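# Tables As They Are, Part 7: Wokcombe

The Pirileck people keep sending out a leaflet about "the well-set table." Matching sets, a neutral cloth, one thing in the middle that you can't eat. I have 200 words of it stuck in my head and I don't believe most of them. I've been to a lot of kitchens for this gallery and I have yet to eat at the table in the leaflet.

So this month it's a kitchen in Wokcombe, on a Sunday, before lunch. Nermina Leka came along and took the opposite side on nearly everything, including the cloth. She says patchwork makes a table look busy. I say the table is busy. It has water, tissues and a basket on it, and people have to eat there too.

Same table in both, bunny plate toward the near side, fried egg on the teal one behind it.

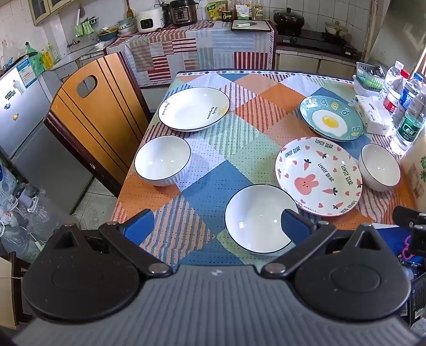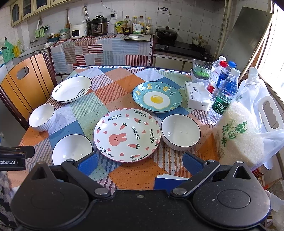
*Words: Dragica Pavlović, with objections from Nermina Leka*

**The bowls.** White, ribbed on the outside, dark at the rim. They are the only things here that would get past the leaflet, and I suspect they're also the best buy. A ribbed bowl is easier to hold with wet hands. Nermina thinks the ribs collect grease. We have not settled this.

**The bunny plate.** Pink rabbit face, hearts, carrots, and the words "LOVELY BEAR" over and over. I don't trust a plate that gets its own animal wrong, but I would take it home tomorrow. Children's plates outlast the good ones in every house I know, mine included.

**The egg plate.** A picture of food on the thing you put food on. I was ready to dislike it. The teal does more for the table than a vase would, though, and I'll give it that much.

**The water.** Four plastic bottles on the right side, and a pack of tissues with them. The leaflet wants a glass carafe. Atanasov sells one that holds barely enough for two people, and it tips if you look at it. I'd leave the bottles where they are.

**The chair.** Wooden, with a cutout in the back to grab it by. More chairs should have one. Nermina agrees with me here - write that down.

I'm told "mix and match" is the coming thing, and that shops will soon sell us sets of plates chosen not to go together. I doubt they'll be any better than plates bought one at a time.

Part 6 was the Unham kitchen with the folding table. If yours has a cloth louder than this one, send it in. I'll believe it when I see it.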